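Workshop notebook, April
Bleaching and whites for the summer shirt run

8:15 a.m. Second lot of cotton lawn from Brellberg came in. Marked as "optic white" on the roll tags, same as the first lot, but held next to each other at the window the new one is bluer. Under the tube lights over the cutting table they look the same. Under the warm lamp in the fitting corner the first lot goes cream and the second doesn't. So we can't mix them in one garment. Sleeves and body from one roll, always, and write the roll number on the bundle ticket in pencil. The pen bled through last time.

Roll numbers: the first lot is 606, the second is 3,569. Different numbering, I asked, they changed their system over the winter.

Shrinkage test. Cut two squares from 3,569, 80 cm a side, serged the edges, marked the grain with red thread. One washed warm and tumble dried, one washed cool and hung on the line.
Warm: lost 3 cm along the warp, 1 cm across.
Cool: lost 1 cm along the warp, nothing I could measure across.
We will prewash everything cool and press it damp. The pattern for the long tunic needs an extra centimeter in the length even so. I changed it on the card pattern but not yet on the paper copy.

10:40 a.m. Seam trials on scraps. French seams sit well at the side, but at the armhole they are too thick and show as a gray line through the cloth. Tried a bound seam with the bias tape from Šindelář. The tape is a warmer white than the lawn and you see it from the right side as a faint stripe. Self-fabric binding, cut narrow, was the best of the lot. Slower to make. I would still do it on the sleeveless styles and leave the plain flat seam for the rest.

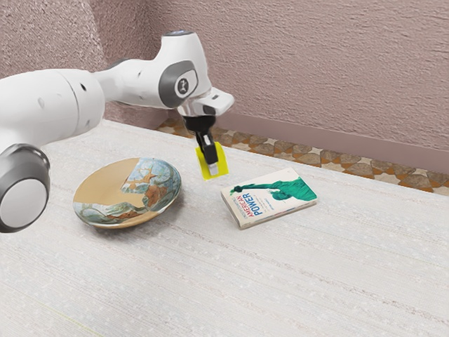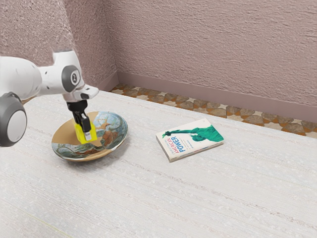
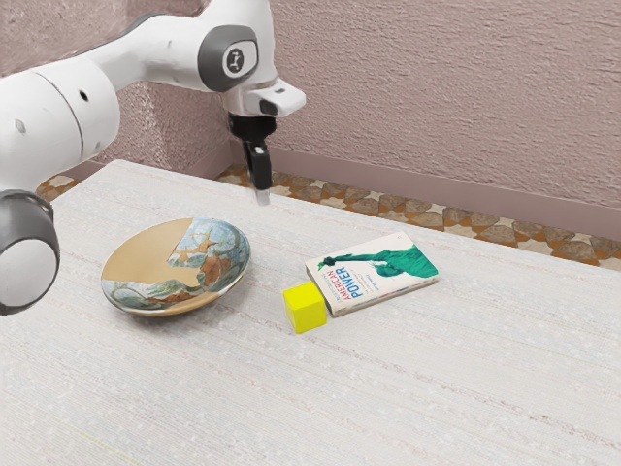

Thread: the bright white polyester glows next to the lawn when the sun is on it. The off-white cotton thread disappears much better, but it snapped on the buttonholes. Dropped the top tension and changed to a size 70 needle, then it held for a full placket. Use the cotton for topstitching and the polyester for anything hidden.

1:30 p.m. Lining. The Okatcombe shop wants the wrap skirt unlined to keep the price down. Put it on the form over a dark slip and over a skin-tone slip. Over the dark one you can see everything, pockets too. Over the skin-tone one it is fine to mid-thigh. I'd offer a half lining to the knee and see what they say. Pocket bags should be cut in the beige voile, white on white shows up worse.

Stain on the ironing board cover came off on a yoke. Rust, from the iron. Lemon juice and salt took out most of it, but there is still a mark near the shoulder, so that yoke goes into the scrap bin. Descaled the iron and ran it over an old towel until the steam was clean. New cover needed.

3:50 p.m. Samples of the shell buttons from Helteo. The four-hole ones have a yellow cast on the back and vary in thickness. The two-hole ones are even and match 606 closely. Against 3,569 they look a little warm, which I don't mind at the cuff. Asked for a price on the small size.

To do
Copy the length change to the paper pattern.
Prewash the rest of 3,569, cool.
Recut the yoke from the same roll.
Wash test on the two-hole buttons, hot, with the bleach we tell customers not to use.
Ask Brellberg if they can hold one dye lot for the July order.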